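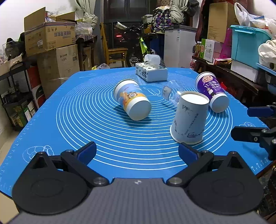 Paper cups and a clear plastic cup on a blue silicone mat, its white guide circles and ruler marks just the thing for rolling out pastry.

Surkell Community Kitchen opens its doors to home bakers this December

A shared kitchen for people who love to bake, and for people who would quite like to learn, will open in the old Pilten dairy building at Emstead this December, with ovens for hire by the half-day, a full program of evening classes and a long table where anybody is welcome to sit down with a cuppa and a slice of whatever has just come out.

The Surkell Community Kitchen has been three years in the making. It began with a handful of neighbours swapping sourdough starters over back fences and grew, through a great many cake stalls and one very wet winter fair, into a fundraising effort that drew donations from 1442 households across the district. The kitchen takes up 202 square metres on the ground floor of the dairy, with the original tiled walls kept wherever they could be saved and a new set of windows along the creek side, so that early bakers can watch the sun come up while their loaves are proving.

"I have lived in Emstead most of my life and I can't remember a project that so many people wanted to have a hand in," said Liesbeth Vermeulen, founding coordinator of the kitchen. "Somebody would ring to donate a mixing bowl and we'd still be chatting an hour later about their grandmother's honey biscuits. I've written down so many of those recipes now that we've had to start a second folder, and I'm fairly sure there will be a third before the summer is out."

Members will have the use of four deck ovens, two large planetary mixers, a cool room and a separate gluten-free preparation area with its own sink, benches and equipment. The kitchen is fitted out to commercial standard, which means that stallholders who have outgrown the oven at home will be able to prepare goods for sale there, provided they hold the usual food business registration. Half-day sessions can be booked up to six weeks ahead.

The class program starts gently. Everyday bread, shortcrust pastry and a beginners' course in cake decorating are all on offer in the first term, along with a school holiday series for children aged eight and over, who will need to bring a grown-up, an apron and a container for taking their baking home. Later in the season there will be a workshop on preserving summer fruit – apricots first, then plums, and tomatoes for anyone who still has the energy – and an evening on flatbreads from several of the many cultures that now call the district home.

The Jacobs flour mill, just up the road, has given 1000 kilograms of flour to see the kitchen through its first months. Part of it has been set aside for the Friday Loaf, a weekly bake in which members make bread for neighbours who are unwell, newly home from hospital or simply having a rough trot. Over a trial period in a borrowed church hall, the Friday Loaf delivered 800 loaves, most of them by bicycle.

"People open the door and the smell gets to them before we've even said hello," Ms Vermeulen said. "Quite a few of our bakers first came to us that way, as it happens. We took them a loaf, and a month or so later there they were with their sleeves rolled up, wanting to know how it was made."

The opening day will include baking demonstrations, tours of the building, a scone competition with junior and open divisions, and a sausage sizzle in the yard from 11 am. Entry is free and the building is fully accessible, with parking behind the dairy and bike racks at the creek entrance. Scone entries should be dropped off at the side door by 10 am, on a plate labelled underneath with the baker's name.

Memberships, class bookings and Friday Loaf requests are open now at the Surkell Community Kitchen office, at the front of the Pilten dairy building.

Media enquiries: Liesbeth Vermeulen, Surkell Community Kitchen, Emstead. Interviews and site visits can be arranged before opening day, preferably in the morning.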